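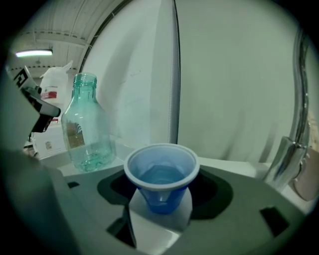 Plastic cup

A plastic cup is a drinking vessel moulded or formed from a thermoplastic, usually without a handle. The term covers thin single-use cups as well as heavier tumblers meant to be washed and used again. Plastic cups are common at parties, canteens, water dispensers, sporting events and campsites, and in households with small children.

Form

Most plastic cups are tapered, wider at the rim and narrower toward the bottom. The taper has two purposes. It lets the finished cup be drawn off its mould without sticking, and it lets empty cups nest inside one another for transport and storage. The angle of the wall determines how closely they nest. A steeper wall gives a cup with a broader base, which stands more firmly but takes up more room in the stack.

The upper edge of a thin-walled cup is normally rolled outward into a bead. The bead stiffens the mouth, so that the cup keeps its shape when it is gripped near the top, and gives the drinker a smooth edge in place of a cut one. On cups made to take a lid, the lid snaps over the bead. A very thick roll is pleasant to drink from but can make a lid hard to seat.

Many cups have a step or a set of ribs low on the wall. This stops nested cups from jamming together and leaves a small air gap between them. Cups without a step tend to lock under their own weight and may have to be twisted apart.

Materials

Polypropylene and polystyrene are widely used for single-use cups. Polypropylene is flexible and tolerates warm drinks. Solid polystyrene is stiffer and more brittle, and tends to crack down the side when squeezed. Polyethylene terephthalate (PET) is used for clear cold-drink cups. Reusable tumblers may be made of polypropylene, acrylic or one of several copolyesters.

Manufacture

Thin cups are generally thermoformed. A plastic sheet is heated until soft, drawn into a row of cavities and trimmed, and the rims are then curled in a separate step by passing the nested cups between heated screws. Heavier tumblers are injection moulded, and their rims are shaped in the mould instead of being curled.

The Gulyás works at Osbridge ran a thermoforming line of the first kind, making cups in a single size for canteens and sports grounds. A local history by Nesrin Gündoğdu records that the line had 13 cavities to the stroke, and that cups were packed in sleeves of 40.

Colour

Colour is added to the plastic before forming. Cups may be opaque, clear or translucent. In a translucent cup, light passes through the wall and the shade appears to change with the light and with what lies behind it. The cup illustrated has translucent blue walls, which look deeper in colour toward the bottom, and a white rim.

Two-colour cups, with an outer layer in a strong colour and a white inner layer, are made from laminated sheet. The white lining makes the colour and level of the drink easier to see.

Use with holders

An empty thin-walled cup is light and easily knocked over, and a full one may buckle if held too tightly. Holders address both problems. The simplest is a cylinder or ring, narrower than the mouth of the cup, into which the tapered body is lowered until the wall meets the edge. Because the cup narrows steadily, one holder will accept several sizes, though a small cup sits lower than a large one.

Holders are found in vehicles, on trays, on the arms of folding chairs and beside water coolers. Some older office sets consisted of a rigid handled holder and a supply of conical or flat-bottomed inserts. The Dadari set was of this type, and was sold with a tray and a tube for spare inserts.

Capacity

Capacity is stated in millilitres and may refer either to the cup filled to the brim or to a marked line below it. Cups for water dispensers are usually smaller than those for soft drinks or beer. Where drinks are sold by measure, a fill line may be printed or moulded on the wall.

Reuse and disposal

Single-use cups can often be rinsed and used again for cold water, although the rim and base crack with repeated handling. Recycling depends on the type of plastic and on what local programs accept. Cups nested with food scraps or drink left inside are commonly rejected at sorting.

Some venues use sturdier cups on a deposit basis. Drinkers pay a small sum with the first drink and get it back when the cup is returned to the counter for washing.

See also

Beaker
Cup holder
Paper cup
Tumbler (glass)
Water dispenser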